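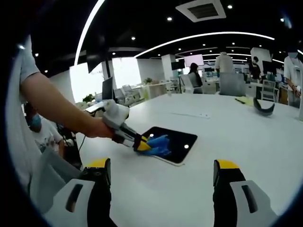
COURSE NOTES: LOCAL GOVERNMENT

Unit 3: Appointed boards

May, Verna Hutchins

The Istosley library board has five seats. The mayor appoints and the council confirms. Terms run 3 years, and a member may serve 2 in a row. A vacancy is filled only for the time left on the term.

Members may approve purchases up to $3,000 without a council vote.

Read the Nornulow bylaws before class and mark where they differ.

We use cookies to remember your settings. Accept | Decline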